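Papers > Self and Reflection > Journaling Outcomes > Section 4

Last updated: August 19, 2020

4. What the diary studies do and do not show

The claim that private writing gives a person access to thoughts they did not know they had is repeated often and tested seldom. We take it up in this section using the Kokbridge diary set, in which 223 adults were asked to write each evening for 9 weeks.

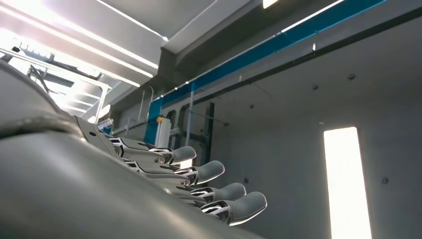
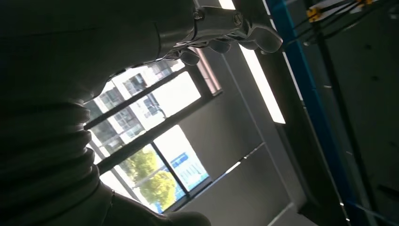 Figure 3. Metal robotic hand and part of the arm, two views.

Of the 223 people who began, 185 handed in a final questionnaire. Mackay's report on the set treats the 38 who left as missing at random. We doubt this. A person who finds that nightly writing makes them feel worse has a good reason to stop, and a study that hears only from those who kept going will find that writing feels good. Catriona Mackay kindly gave us the exit notes, which are brief, and most of them say only "no time." We do not know how to read that phrase and we do not think the original authors did either.

The second problem is the word "insight." In the questionnaire, writers rated how much they had "learned about their inner self" since February. A high score may mean that something true was found. It may also mean that the writer, having put in many evenings, would like them to have been worth it. The Paterson scale, used as a check, asks nearly the same thing in other words, so the close match between the two is weak support at best.

A better test would ask whether diary writers can predict their own later choices more accurately than people who do not write. The Bovgate group tried a version of this with a short task given before and after the writing period. Their writers became more confident in their predictions. They did not become more accurate. The paper mentions the first result in its abstract and leaves the second to a table near the end.

We also looked at length. Writers were told to stop at 2000 words a night, a limit that few came near, and long entries were later coded as "deeper" than short ones by raters who could see the word count. Uketti's recoding, with the count hidden, removed most of the difference.

None of this shows that keeping a diary is useless. Many of the writers said they enjoyed it, and we see no cause to argue with them. Enjoying a habit and gaining knowledge from it are separate claims, however, and the data gathered so far speak mainly to the first. Section 5 turns to the entries themselves and to the trouble of deciding what would count as an error in a person's account of their own mind.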